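Catalog > Workroom Furniture > Tables > Ernlow Fixed-Height Table

Ernlow Fixed-Height Table

The Ernlow is a four-leg work table for classrooms, workrooms and small offices. It ships flat and is assembled with the hex key supplied. The top is solid beech, edge-glued and finished on all faces with hardwax oil. The underframe is powder-coated steel.

Top

Boards run the full length of the table. The underside carries threaded steel inserts for the frame bolts, so the table can be taken apart and put back together without wear to the wood. Fixing holes in the frame are slotted across the grain. Do not pack these slots or replace the supplied washers with larger ones - the top has to be free to move with the seasons.

Frame

Legs are square tube with welded corner plates. Each foot has a leveling screw with 17 mm of travel. The frame is open on one long side for seating and has a rear rail on the other. Girkier cable trays clip to the rear rail without drilling. Trays made for the older Satti frame do not fit.

Sizes and load

Depth is 900 mm on every model. Length is available in standard and long versions; the long version has a center rail under the top. Either version carries an evenly spread load of up to 50 kg. The table is not rated for standing on, or for vises that clamp through the top.

Finish and care

The top is supplied with 2 coats of oil and is ready for use. Wipe with a damp cloth and dry at once. Do not use steam, bleach or scouring pads. Lift equipment when moving it, as dragging a hard base will mark the oil. Light scratches can be sanded along the grain and re-oiled locally. Guseser clear maintenance oil is suitable; tinted oils will leave a visible patch.

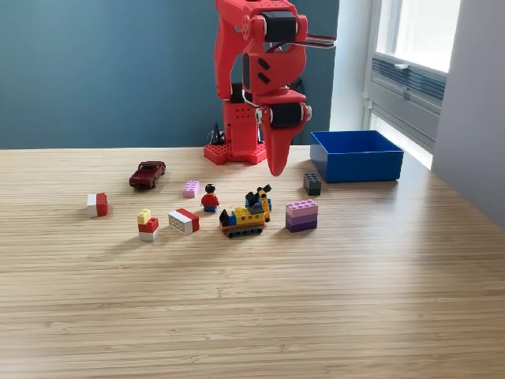

Delivery and assembly

Tables are packed in two cartons, top and frame. Store both flat and indoors, and leave the top in the room overnight before fitting. Two people are needed to turn the finished table over. Tighten the frame bolts by hand first, set the table on its feet, level it, then tighten fully. Check the bolts again after the first month of use.

Spare feet, bolts and washers are stocked separately. Quote the code on the label under the rear rail when ordering.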